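Tươi Hoàng
Oct 17, 2023

Okay, a few of you asked how my grandmother-in-law's letters project is going, so get comfortable, this is going to be a long one. I've been saving it up for weeks and my husband has heard all of it twice.

Quick catch-up if you're new here: Elfriede Pfeiffer, my husband's grandmother, wrote letters to her cousin Ottmar Teuber from the time she left home until the year he died. His daughter mailed the whole lot back to us in March in two shoeboxes tied up with kitchen string. There are 979 of them. I know the number because Ottmar penciled one in the corner of every single envelope, bless him.

I don't come from a letter-writing family. My parents were phone people, loud phone people, the kind who believed the farther away you were the more you had to shout. So I had no idea what I was getting into when I said "oh, I'll type those up for everybody!" at Easter dinner, with my mouth full of potatoes.

First thing I learned: her handwriting changes with her shoes. I mean it! She worked on her feet at the bakery in Irnton for years and you can tell a Saturday letter from a Monday letter by the second line. Saturday letters slope downhill. By the bottom of the page the words are practically lying down.

Second thing: she never, ever starts with how she is. She starts with the weather, then somebody's fence, then the price of butter, and then way down on page 4, squeezed in over the signature, "by the way I have had the baby." That was my mother-in-law. She got eleven words, and the fence got a page and a half.

(I read that one out loud to my mother-in-law over the phone and she laughed so hard she had to put me down on the counter. I could hear her telling the dog about it.)

My routine, for the people who wanted to know. I do two letters a night after the kids are down. I read each one all the way through before I type a word of it, and I leave her spelling alone. I tried fixing it in the beginning and it stopped sounding like her right away. She spells "definitely" a different way every time and I've grown fond of all of them.

The part I've struggled with is the names. Everybody has three. There's a man who is Mr. Peneck when she's annoyed, "P." when she's in a hurry, and "our friend with the ladder" when she's in a good mood. It took me most of the summer to work out he was one person. I have a notebook now just for names, and Mr. Peneck has his own page.

I did most of the bakery years on lunch breaks, with a coffee next to me and a handful of pages I'd already copied so the originals could stay home. Slow going, but I looked forward to it every day.

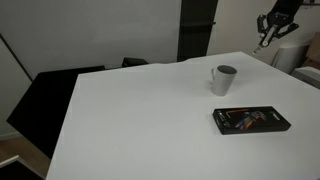
Coffee first, then back to 1961.

Anyway! The big news is the recipe. Those of you who have been here a while know about the plum cake. Everyone in this family makes it, nobody's tastes like hers, and there have been words spoken over it at more than one birthday. My husband's uncle says it's the oven. His sister says it's the plums. I've kept quiet because I married in, and I know what's good for me.

Well. Letter 614. Ottmar's wife must have asked for the recipe, and Elfriede writes the whole thing out, very neat, clearly a Monday. Same flour as ours, same sugar, same everything, and then at the end: "You let the dough sit in the cellar overnight, but I do not tell people this."

Overnight! In the cellar! She watched her own children make it wrong for thirty years and passed the cream.

I made it last weekend. We don't have a cellar, so it went in the bottom of the fridge with a plate on top, and I took it out a good while before baking so I could roll it. I'm not going to claim it was exactly hers. But my husband took one bite and went and stood by the window for a bit, so you can draw your own conclusions.

Before you ask: yes, I'll share it, once I've talked to the family. I feel a little funny giving away something she kept to herself that long. My sister-in-law says she'd be furious. My mother-in-law says she'd be furious and also extremely pleased – and that sounds about right from the letters.

A few practical things, because my inbox is full of people with a box like this in the closet.

Take the string and the rubber bands off. The rubber bands on ours had gone hard and stuck to the paper, and I lost the corner of a Christmas letter learning that.

Keep each letter with its envelope. I separated the first 14 because I thought I was being organized, and it took me a whole evening to marry them back up by postmark.

Read them to somebody while you go. Hauke Wegener, who lived across the street from her and is ninety now, has been getting a letter a week from me over the phone. He remembers the fence. He has opinions about the fence! Half of what's in my notebook came from him, and he's asked me very politely not to skip ahead.

And don't worry if you put it away for a while. I stopped for most of July because I'd reached the year her husband got sick, and I wasn't ready to read it at eleven at night by myself. I ended up doing those with my mother-in-law at her kitchen table, one afternoon, taking turns. She read the hard ones. I typed.

I'm a little more than two thirds of the way through now. The letters are getting shorter and the writing is getting bigger, and she's started complaining about her glasses. There's a cat that has just turned up, unnamed so far, but it's been mentioned ahead of the butter two weeks running, so I think it's staying.

I'll post again when I find out what she called it. If anybody has family who lived in Irnton near the old bakery, please write to me, I still can't place a woman she only ever calls "the Sunday hat," and Hauke swears he never met her.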